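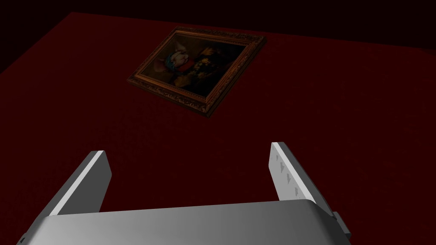 3.2 Cell upkeep

The simulated Jibrin cell needs no grease, though it finds other ways to be serviced. Every 600 episodes we reload the gripper model, check the finger opening against the stored value and rerun four reference poses. In February a stale friction setting survived 3,247 episodes — longer than most of our good ideas. Connectors get a separate check of their collision mesh, as pins and flanges are easily lost in simplification. Figure 2 has one such part, olive green, between the open fingers.

Figure 2. Circular connector and gripper, rendered.
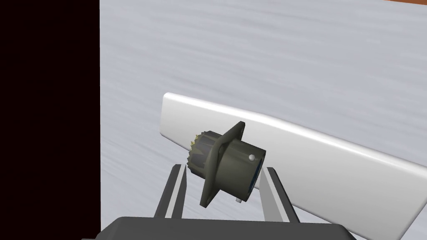

How often is the collision mesh rebuilt?

Only when a part file changes, or when a reference pose fails.

5 shares

Related
Plalach: gripper models compared
Zastirora cell notes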